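The Matter of the Symonenko Dehumidifier

65 shares
2 comments

The Stustham Office of Household Appliances received the complaint in June. The complainant, Ms Yupin Ongart, stated that her Symonenko dehumidifier had begun to hum in the evenings, and that the tune was one her late mother used to sing.

Mr Uwe Lindemann was appointed to examine the unit. He recorded a noise level of 69 decibels at full speed, which was within the permitted range, and no melody. He advised Ms Ongart that the file would be closed.

She asked whether he had listened after supper. He had not. The procedure made no provision for supper.

Mr Lindemann returned at the hour requested — in his own time, as the register shows — and sat in the kitchen with his hat on his knees. The tank filled slowly. Ms Ongart did not speak. He looked for a while at the cutting board with its light and darker strips, where a red star stood near a blue cube, and he found that he was keeping time with one finger. He withdrew the closure notice the next morning. Under "Nature of fault" he wrote "None", and under "Action required" he wrote that the unit should not be replaced.

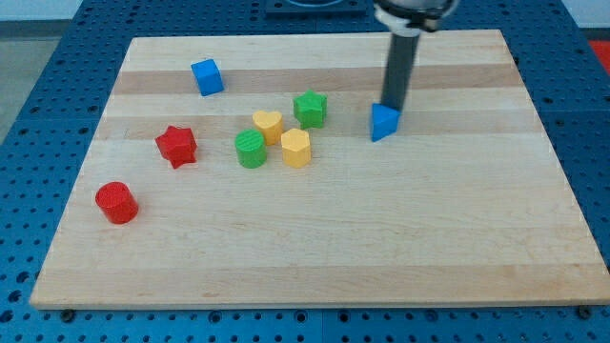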